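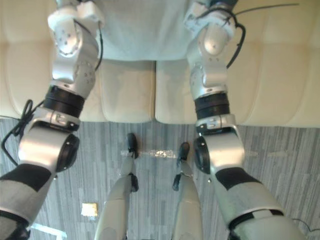

Both arms at the sofa, cloth on the seat between them.

Cimilico notes, 05/12/2018

The living room set is now the main source of examples for the Cimilico policy. Each session covers 3 tasks, and each task gets six good runs before I change anything. A run is good if the operator finishes without backing up more than once. Everything else goes into a separate folder, labeled by what went wrong. Psarras handles the labels. It is slow, but it does not lose files.

Soft things are harder to record than boxes. A cushion has no fixed shape, so two runs with the same arm path can look quite different to the model. I vary the start position by hand and write it down — the log from September skipped this and was close to useless.
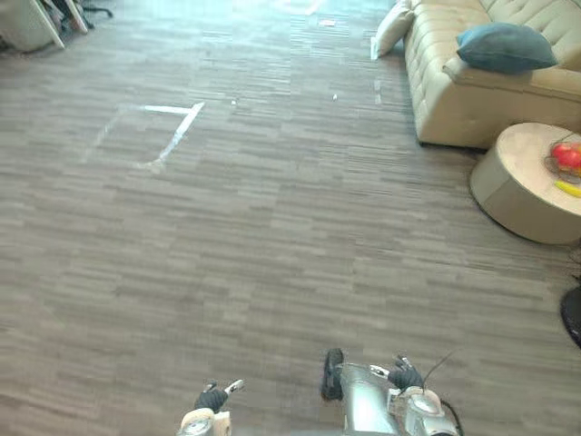

Walking between stations is logged as its own segment. I used to trim those parts out, and the model then had no idea what to do after letting go of something. Muteck timestamps drift a little against the joint data, so I realign each segment before export.
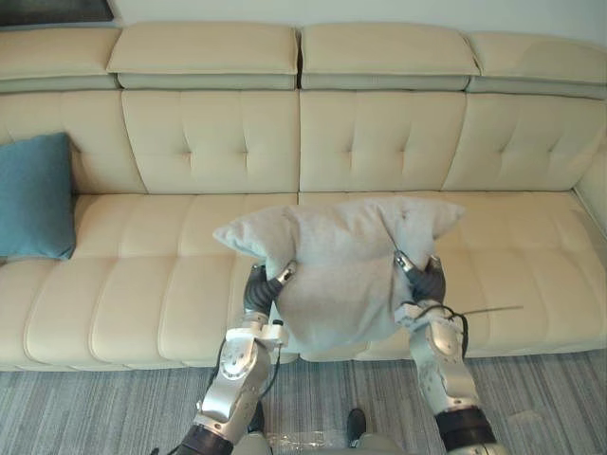
Do failed runs go into the training set?
Only the ones where the operator recovers and finishes the task. The rest stay in the Psarras folder for checking the labels.

Next on the list is a second operator. All nine exports so far carry the same habits, mostly a slow left hand.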